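Unit 8: Keeping track of samples
Environmental Fieldwork, first-year handout
Tutor: Verna Hutchins

Read this before the Stuvgate field day. Bring a printed copy with you, as there is no signal along the lower part of the stream.

Why records matter

A water sample is only useful if you can say where it came from, when it was taken and who has handled it. Most of the bad results in student reports come from poor labelling. The laboratory can test a tube of water very precisely and still tell you nothing if the label has washed off.

The written history of a sample is called the chain of custody. In legal work it has to stand up in court. Ours doesn't, but we follow the same rules in a shorter form.

Sample codes

Every sample gets a code with three parts: site letter, point number, and your group's initials. A sample from Stuvgate, point 16, taken by the group using the initials BF, is S-16-BF. Do not add the date to the code. The date goes in its own column on the record sheet.

Write the code on the label before you fill the tube. Pencil or solvent-proof pen only. Ballpoint runs when it gets wet. Put the label on the side of the tube and never on the cap, as caps get swapped.

On the bank

Stand downstream of the point you are sampling so that you don't stir up mud into your own water. Rinse the tube with stream water and tip it out behind you, then fill it facing the current. Cap it under the surface if you are testing for dissolved oxygen. Take the water temperature at the same moment and write it down straight away.

If you make a mistake on the sheet, cross it out with one line and put your initials beside it. Don't rub it out.

Case: the Omeck survey

The Omeck survey was done in August by a team under Birdie Ferreira. It collected 146 samples from the river and its side streams. When the results were checked, 27 of them had to be thrown out. Most had a code on the tube that did not match anything on the sheet. A few had been left in a warm van overnight, and the nitrate readings could not be trusted.

The team had used two kinds of record sheet, one with the sites in order from the source and one in order from the mouth. Point 8 on one was not point 8 on the other.
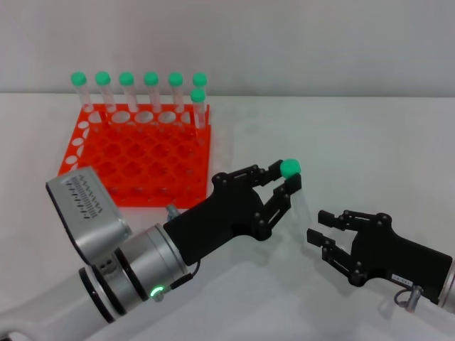 Handing over

When samples change hands, both people sign the sheet and write the time. The person receiving them checks each code against the list before signing. If a tube is missing, note it there and then. Samples for nitrate go in the fridge at once and should be tested the next day at the latest.

Before the next class

Read chapter 3 of the course reader. Draw up a blank record sheet for your own group and hand it in by 1 June 2022. Late sheets will be marked, but you won't get them back before the field day.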